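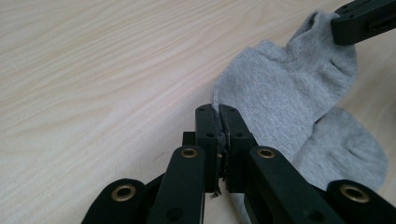

4.2 Tone of coverage during leaders' vacations

The second part of the analysis looks at how newspapers wrote about mayors and regional leaders while they were away from work. We used the same collection as in Section 3, made up of 1,034 articles from the Hastmont and Ternstead regional press, and kept only those published between the first and last day of a declared vacation. Articles that mentioned a vacation in passing, for instance in a list of council absences, were left out. This gave us 200 articles on 24 officeholders.

Each article was read by two coders, who marked the headline, the first paragraph and any caption separately. The coding scheme follows Prins and Boonyarit, with one change. Their scheme has a single category for "personal" content, and in our first round of reading this category took in almost everything. We split it into three: appearance (clothes, facial expression, posture), leisure (food, sport, sightseeing) and family. A passage could be given more than one code. Where the coders disagreed, a third reader, Angharad Rees, made the decision.

The most common pattern was a headline that described the leader's mood and a body text that did not return to it. A piece on the mayor of Ternstead, for example, called her "downcast" in the headline and again in the caption, then gave the remaining paragraphs to her lunch, the hotel and the harbor bill waiting for her at home. No one quoted in the article said anything about how she felt. We found this structure in 58 of the articles. It was more frequent in the Hastmont papers, which buy more of their pictures from agencies and often build a short article out of a set of captions.

Mood words were also tied to the political calendar. In vacations that followed a lost vote or a poor budget result, coders marked the tone of the headline as negative far more often than in vacations that followed an ordinary session. The leisure content itself hardly changed. Leaders were eating, walking, playing golf or visiting relatives in both groups, and the same activity could be written up as a well-earned rest in one year and as an attempt to forget in the next. Mahmoud describes something close to this in her study of campaign stops, although her material comes from television and the vacation setting is absent from it.

Length of stay mattered less than we had expected. Papers nearly always gave the number of days, usually in the first paragraph, but a long vacation was not in itself enough to bring criticism. Cost was a different matter. Articles that named a price — for a flight, a rental house or a security detail — were more likely to quote an opponent, and the opponent was usually quoted near the end.

Two limits should be noted. The Stemora archive, from which we drew the Ternstead articles, does not keep all captions, so the caption counts for that region are probably too low. The search terms also favored papers that use the word "vacation" over those that write "break" or "time off." Kemeys raised the same problem for the Obeidat collection and dealt with it by adding terms by hand. We did this for the Hastmont papers only, and the two regions should be compared with that difference in mind.

Section 4.3 turns to the articles published in the week after the leaders returned.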